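How to Teach Your Club's Robot Arm to Pick Up a Plate

Our club spent most of August on one job: get the arm to pick up a flat metal plate from a table and set it down again without dropping it. I figured it'd take an afternoon. Ha! A plate is a miserable thing to grab. It's thin, it's shiny, it slides, and there's only one good place to hold it, which is the rim. But once you've got it working, you've learned most of what you need for cups, lids, trays and whatever else your mentor decides to throw at you.

I'm writing this up for the new members (and for the two people from the Griment club who emailed asking how we did it). You'll want an arm that already moves when you tell it to, a gripper with two fingers, and a way to record and play back positions. We use Pellell for the recording part, but anything that saves joint angles with a timestamp will do fine.

What you need on the table

One plate, metal, with a raised rim. Please don't start with ceramic. We tried one from Rokeya Bandara's kitchen in the first week and I still owe her mother a plate. Metal ones bounce and get scratched, and you can keep going.

A table that doesn't wobble. Folding tables are OK if you check that the legs are locked. Lean on it with both hands, and if it rocks, fold up some cardboard and stick it under the short leg. I lost a whole evening to a grip that was off by a little bit every time, and it was the table moving when somebody leaned on it. The arm was doing exactly what it was told.

Masking tape and a pen. You're going to mark where the plate goes, and you're going to mark it again when the tape peels up.

Step 1: Put the plate near the front edge

This is the trick that took us longest to find. If the plate is in the middle of the table, the fingers have to come down from above and get one tip under the rim, and there's almost no room for that. You end up pushing the plate across the table like an air hockey puck. If the plate sits close to the edge, the arm can come up from the front and go for the rim from the side, with open air for the lower finger.

Don't go crazy with it. If half the plate is hanging out, it'll tip when the finger touches it. Start with just a little bit of rim at the edge and move it out from there if you need to.

Step 2: Get the gripper beside the rim before you close anything

Move the arm by hand (or with the sliders, if yours won't let you push it around) until the fingers are next to the rim and slightly open. Slightly! Vasco Correia likes to come in with the fingers as wide as they'll go because it feels safer, but then the bottom finger hits the table edge. Ours open to 70 on the Pellell scale for the plate and that's plenty.
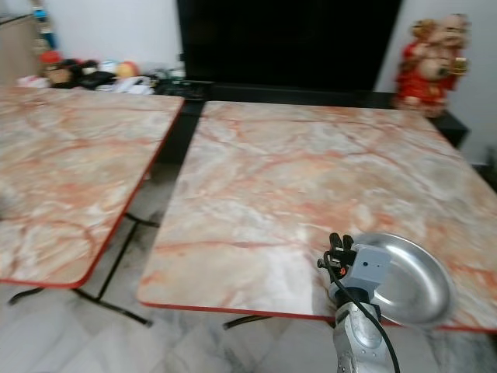 The gripper lined up beside the left rim of the plate, fingers a little open.

Save this position and give it a name you'll understand later. We call it "beside." Then back the arm off a few inches and save that too, as "ready." You want both. If you go straight from the parking position to "beside," the arm takes whatever path it likes, and one of the paths ours liked went through the plate.

Watch your cable while you do this. Let it hang in an easy loop with enough slack for the wrist to turn all the way, but not so much that it can snag on the table. I run the wrist through its full turn by itself, twice, with my hand near the stop button, before I let it anywhere near the plate.

Step 3: Close slowly, then stop early

The first time you close the fingers, use the slowest speed you have. Get your eyes down at table height and look at which finger touches first. If it's the top one, the plate gets pressed down and the bottom finger never reaches it. If it's the bottom one, the plate tips up. You want them to touch at the same time, or close enough that you can't tell.

Adjust the height in tiny steps. Really tiny. Change one thing, try it, write it down. I know, writing it down is boring and I skipped it for days, and then I had a perfect grip at some point before dinner and no idea what the numbers were.

Then the squeeze. More is worse here. Our gripper reads force on a scale where 190 holds the plate level and 388 flips it right out of the fingers (it made an amazing noise on the floor tile). Your numbers will be different, so start low and go up until the plate stops drooping.

Step 4: Lift straight up, and only a little

Lift it about the height of a deck of cards and hold it there. Does it sag? Does it swing? A plate held by one side has all its weight out in front of the fingers, so it wants to rotate down. You can squeeze a bit harder, or you can get more of the rim between the fingers. Try more rim first.

When it holds for a slow count of ten, set it back down and open the fingers. Open them before you pull away. Yes, I'm saying that for a reason, and no, I won't tell you who did it (it was Vasco).

Step 5: Record the whole thing

Now string it together: ready, beside, close, lift, lower, open, ready. Run it at quarter speed with one person on the stop button and one person watching the plate. Keep everybody's hands off the table while it runs.

If you're teaching it from demonstrations instead of saved positions, do the same moves in the same order each time, and shift the plate a little between recordings. We collected 199 demonstrations for our version and a good chunk of the early ones were no use because I'd paused halfway through to think. The arm learned to pause halfway through too! It would get right up beside the plate and just sit there, thinking my thoughts. So rehearse the move a few times before you hit record, and if you mess up, throw that one out and do it over.

Things that went wrong for us

The plate is shiny. If you're using a sensor on the wrist to find the rim, a polished plate can give you garbage readings when a lamp is right overhead. Moving the lamp fixed it for us. Rokeya also tried a strip of masking tape on the rim, and that worked too, but the judges at the Sako meet don't allow tape on the object, so don't get used to it.

Patterned tabletops can be a pain too. If your software looks for the plate by color, a busy marble-type pattern gives it lots of extra stuff to find. You can lay a plain sheet over the table while you're learning and take it away later. We left ours bare because we wanted to practice the hard way, and some nights I regretted it.

Fingers slip. Wipe them. Skin oil gets on the rim from everybody setting the plate back by hand, and after an hour the grip that was fine isn't fine anymore. A dry cloth does it.

And if you push two tables together, treat the gap as a place where the arm can catch. Ours don't quite meet, and I keep all my saved positions on one table so the arm never has to cross over.

What to try next

Turn the plate so you're grabbing a different part of the rim. It's round, so you'd think nothing would change, but ours has a slight bend on one side and the grip there needs a bit more squeeze. After that, try moving it to a second spot on the same table, then putting something light in it. We used dry pasta. Have a broom handy.

I'm going to put up our Bepari settings file once I've cleaned up the names, because right now half the positions are called "beside2" and "beside_new" and one is just called "PLEASE." If you get stuck before then, bring your plate and your notes to the club table and ask for me or Rokeya.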